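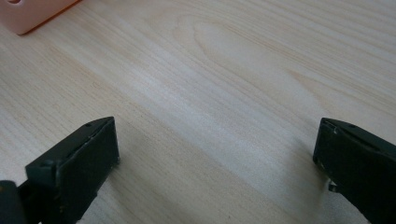 # Graltard 3 for canvassing and member lists: a review

Graltard is a canvassing program made by Björklund, a small software shop that sells mostly to unions, tenant groups and minor parties. Version 3 came out in August. Our branch of the Movatville tenants' league ran it through one full rent-control petition drive, on phones for the door teams and on a laptop for the list work. We paid the normal branch rate and had no contact with the maker beyond two support tickets.

## Setup

Lists are imported as CSV. Our file had 951 rows, one per apartment, with building, unit, floor, landlord and last contact. The importer matched the first four columns without help and put the fifth into a free-text field, where it can't be sorted. Renaming the column to `last_seen` before import fixes it. The manual gives the wrong name (`last_contact`), and the support desk confirmed the error in its reply to our first ticket.

Duplicate handling is strict. Two rows with the same building and unit are merged, and the older one is dropped with no prompt. For a party that keeps one row per voter in a shared apartment, this will lose people. Turn it off under Lists > Import > Merge before loading anything.

## At the door

The walking view shows one building at a time, sorted by floor, top down. Each unit gets a result code (signed, refused, no answer, come back) and a note. Codes can be added but the built-in four can't be renamed. The note field stops at 900 characters, and it doesn't warn you until you save.

Offline work is where version 3 improves most on version 2. Stairwells in the Trosby blocks have no signal, and the old version lost entries there if the screen locked. Across 617 doors we found no lost entries. We did find four conflicts, all from two teams being handed the same floor, and each was listed at sync with both versions side by side.
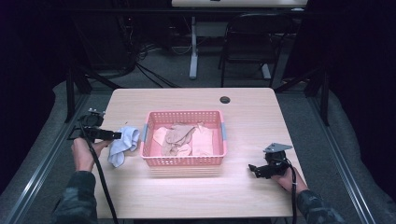

*Photo: Movatville tenants' league*

Sync runs every 60 seconds when there is a connection. The interval is fixed. On older phones it drains the battery noticeably, and a team on a three-hour shift should carry a charger or switch the phone to airplane mode between buildings.

## Data and access

The part that matters most to a political group is who can read the list. Graltard has three roles:

| Role | Can see | Can export |
|---|---|---|
| Walker | Assigned buildings only | No |
| Organizer | Whole branch | Results without notes |
| Admin | Everything | Everything |

Walkers lose access when the shift is closed, and the local copy on the phone is wiped at next sync. If the phone never connects again, the copy stays. There is no timer that clears it. Given what a landlord could do with a list of who signed and who asked about repairs, I count this as the most serious fault in the program. Our second ticket was about it. The reply said a timer was planned and gave no date.

The export log is good. It records the account, the time and the number of rows, and an admin can't edit it.

## Petition sheets

Printing works from the laptop only. Sheets come out sorted by building with a blank signature column, and the margins are wide enough for a clipboard. Scanned sheets can be attached to a building but not to a single unit, so matching a paper signature to a row is still done by hand. City clerks who ask for signatures in street order will need a separate sort, because the program orders buildings by the date they were added.

## Compared with a spreadsheet

A shared spreadsheet costs nothing and everyone knows how to use it. For one building it's enough. Past that, the trouble is access: anyone who can enter a result can usually copy the whole file – and people leave branches, sometimes on bad terms. The role system alone justified the switch for us.

## Verdict

Suitable for branches with several walking teams and at least one person willing to read the import settings closely. Not suitable yet for groups that can't collect phones or check them at the end of a shift. We've renewed for the next drive, with merge turned off and notes kept to repairs and callback times.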